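Gevance abre el plazo de adhesión a su programa de rehabilitación de oficinas en Forumville

La convocatoria se dirige a propietarios y arrendatarios de locales de trabajo construidos antes de la actual normativa de eficiencia energética

Forumville, 28 de diciembre de 2018. Gevance, sociedad dedicada a la gestión y rehabilitación de inmuebles de uso terciario, ha anunciado la apertura del plazo de adhesión a su programa de mejora de envolventes y acristalamientos en edificios de oficinas. La iniciativa se desarrollará en el distrito empresarial de Forumville y contará con la asistencia técnica de la ingeniería Ouazzani.

El programa prevé actuar sobre 657 puestos de trabajo repartidos en 11 edificios. Las intervenciones comprenden la revisión de carpinterías exteriores, la sustitución de juntas, la aplicación de láminas translúcidas en los paños inferiores de las ventanas y el ajuste de los sistemas de climatización a la ocupación de cada planta.

Según el estudio previo elaborado por Ouazzani, más de cuatro de cada diez consultas recibidas de los arrendatarios se refieren a deslumbramientos y a diferencias de temperatura entre las zonas próximas a la fachada y el interior de las plantas. El informe recomienda conservar la entrada de luz natural por la parte alta de los huecos y reservar los tratamientos opacos para las fachadas más expuestas.

Las obras se ejecutarán en tres fases y se organizarán por plantas, de modo que las empresas instaladas puedan mantener su actividad. La primera comenzará en febrero en el edificio Gastell, cuyas fachadas curvas exigen una medición individual de cada módulo. Los arrendatarios recibirán el calendario de trabajos con cuatro semanas de antelación.

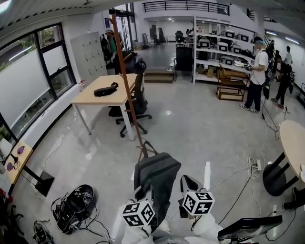
Ventanas con láminas translúcidas en los paños inferiores y vistas a los árboles del exterior.

Podrán adherirse al programa tanto los propietarios como los arrendatarios que dispongan de autorización escrita de la propiedad. Las solicitudes deberán acompañarse de los planos de planta y de las facturas de suministro eléctrico del último ejercicio, y se resolverán por orden de entrada.

Las bases completas y el formulario de adhesión están disponibles en las oficinas de Gevance en Forumville.

Acerca de Gevance
Gevance gestiona edificios de oficinas y locales de uso terciario. Presta servicios de mantenimiento, rehabilitación y asesoramiento energético a propietarios y empresas arrendatarias.

Contacto para medios
Departamento de Comunicación de Gevance, Forumville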